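The pause button and the 279 good runs

Jun 18, 2020

Rerent has put its cleaning-robot trial back on, or says it will in July, and the note it sent to building managers last week is worth reading slowly. It runs to two pages. The word "fault" appears once, in a sentence about software updates. The word "arm" doesn't appear at all, which is odd in a note about an arm that kept moving after a person had told it to stop.

For anyone who missed the last issue: Rerent lets furnished apartments by the month, and wants a machine that can go in between tenants and pick the floor clear before the cleaning crew arrives. The machine is Keskinen's two-armed unit. The software that decides what to pick up comes from Grellow, and the simulated rooms it was trained and tested in come from Hololmont. That makes four companies, and if you ask any one of them about the pause button you will be given the phone number of another. I've now been around the circle twice.

What happened, as far as I can piece it together, is this. The robot was in a one-bedroom unit with a cleaner, Raghda Moussa, who had been given half a morning's training and a handheld remote. It had one arm down near the baseboard, going after a sock, and the other arm raised. The raised arm started to swing toward the window. She pressed pause. The base stopped and the lower arm stopped. The raised arm carried on for 12 seconds, pushed the window frame hard enough to split the trim, and only quit when she reached the red button on the machine's back, which meant walking up to it while it was moving.

She wasn't hurt. Rerent's note calls this "a successful use of the emergency stop," and I suppose it was. I would like to know why a person had to come within reach of a moving arm to have that success.

Grellow's account came from Fadi Nimri, who was at least willing to talk on the record. He says pause was never meant as a safety function. In Grellow's design, pause tells the planner to stop handing out new motions. A motion already handed out gets finished, so the robot won't freeze halfway through something awkward, like holding a glass over a hard floor. Most motions take a second or two. The one in that apartment was a long one: the arm had been told to fold itself back to its rest position by a wide route, and the wrist caught the window frame on the way. The controller noticed it was behind schedule and pushed harder.

I asked why the lower arm stopped at once, then. Its motion had just ended, he said. So the half of the robot that looked obedient was simply finished with what it was doing.

Then there are the tests. Rerent's note says the system "passed 279 of 300 validation runs," and that figure has been copied into every story I've seen about the trial, mostly with an approving adjective. I asked for the protocol and was sent a summary of it, with a couple of views out of the test room. All 300 runs were done in simulation. A run counted as a pass if the objects on the floor were picked up and put in the right place within the time limit. A bump against a wall or a window frame was logged but didn't fail the run. Pause was not pressed in any of them.

The simulated room, first from right behind one of the grippers and then from farther back with both arms in view:

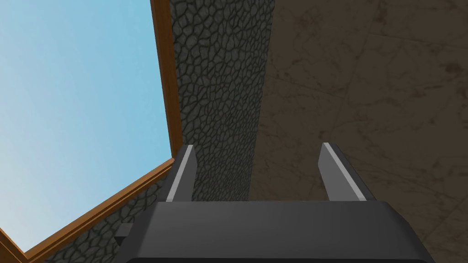
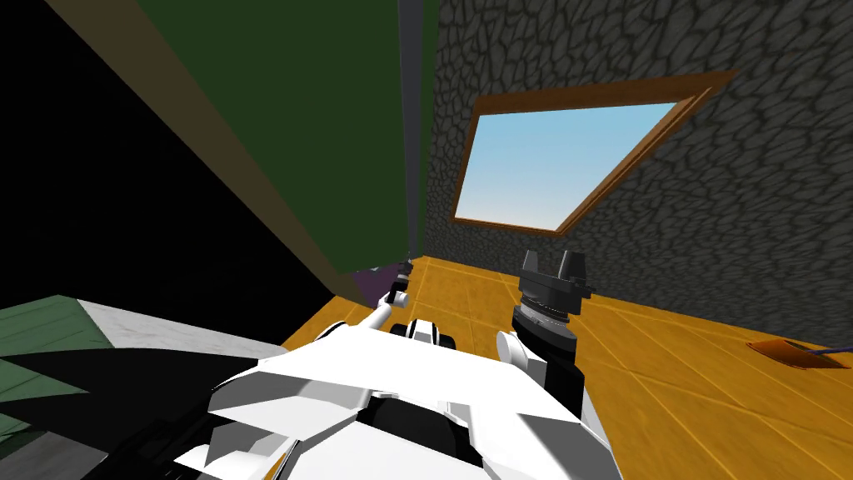
Nour Rawashdeh, who builds rooms for Hololmont, was patient with me on the subject of walls. In their rooms a wall is a perfectly hard flat surface, whatever is painted on it. So is a window frame. When an arm touches one, the simulator works out a contact force and shoves the arm back, and by default the force is capped so the calculation doesn't blow up. With the cap in place an arm that leans on a frame will slide along it and come off the end. It looks gentle. A real arm with a real motor behind it doesn't have a cap like that unless somebody sets one, and in this case the limit had been set high, to let the robot lift a full laundry bag.

She was clear that the cap is in Hololmont's documentation, with a warning next to it. I've read the page. It is there, and the warning is plain enough. Grellow says it knew about the cap and thought Keskinen's torque limits would take care of the difference. Keskinen's limits are adjustable by the integrator. The integrator, for the purposes of this trial, was Grellow.

I don't enjoy picking on simulation. It's cheap, it breaks nothing, and you can run a hallway a thousand ways before lunch. A good share of the people who get this newsletter make their living in it and they know its limits far better than I do. My complaint is with what happens to a number once it leaves the building. Inside Grellow, 279 of 300 meant that the picking software finds things and picks them up. By the time it reached Rerent's note it had become a statement about whether a cleaner can share a bedroom with the machine, and those are different questions with different tests.

And the other 21 runs? I asked about those as well. Most ran out of time, according to the summary. Four are marked "arm recovery, long path." No one I spoke to could tell me whether that is the same wide route that put the wrist into the trim, though Nimri agreed it "could be related" and said somebody is looking. I'd have thought the looking would come before the restart date.

Theerawat Jaidee spent years commissioning robot cells for a packaging plant and now does independent inspections, so I read him the incident over the phone. He stopped me at the word pause. On a factory line, he said, the operator's button either takes the power out of the motors or holds them still under a monitor that will take the power out if they creep. You can have a polite stop as well, the finish-your-task kind, but you give it another name and another color, and you don't hand it to someone as the only thing in her hand. He also wanted to know how far the red button was from the end of the arm's reach. Keskinen's brochure doesn't say. I make it well inside, going by the drawings, and Keskinen hasn't corrected me.

So what is changing? Here is Rerent's list, in its own order:

The remote's pause button will be relabeled "hold."
Cleaners will be asked to stand in the doorway while the robot is moving.
The long return path will be removed from the software.
A second remote with a true stop on it is "under evaluation."

The third of these is a fix, if a narrow one. It takes away the one motion that went wrong and leaves the rule that let it keep going. Any other motion that runs long will still run long. The first is a sticker, and I'd argue it makes matters worse: "hold" sounds more like stop than "pause" did. The second puts the job on the cleaner, who is supposed to be in that room doing other work, and who by Rerent's own schedule has 20 minutes less per unit than she had before the robot came.

The fourth is the one that matters and it's the only one without a date.

Georges Farah, who speaks for Rerent on this, told me that the wireless stop is a cost question, that certified ones are expensive, and that the trial is small. All fair. He also said the company "has full confidence in the validation data." I asked him which part of the data covered stopping. He said he would get back to me and to his credit he did, the next day, with the same two-page note.

There's a smaller thing that bothers me nearly as much. Moussa filled in a report that afternoon, and the form has a box for "user action prior to event." She wrote "pressed pause." In the version that went to Grellow the event is sorted under operator intervention, alongside people moving a chair out of the way or carrying the robot over a door sill. If she hadn't mentioned it to her building manager, who reads this newsletter, the split trim would have gone down as wear and tear between tenancies. How many other interventions are in that pile I can't say. I've asked to see them, with names and addresses taken out, and haven't had an answer.

If your building is on the July list, three things to ask before you sign the access form. Does any button on the remote take power from the arms? What is the force limit set to, and who is allowed to change it? And have they run the stop test on the real machine, mid-swing, with the arm up against something solid? I'd ask to be standing there when they do it, in the doorway if they like.

Keskinen has promised me a written reply to the torque questions. I'll print it in the next issue if it comes.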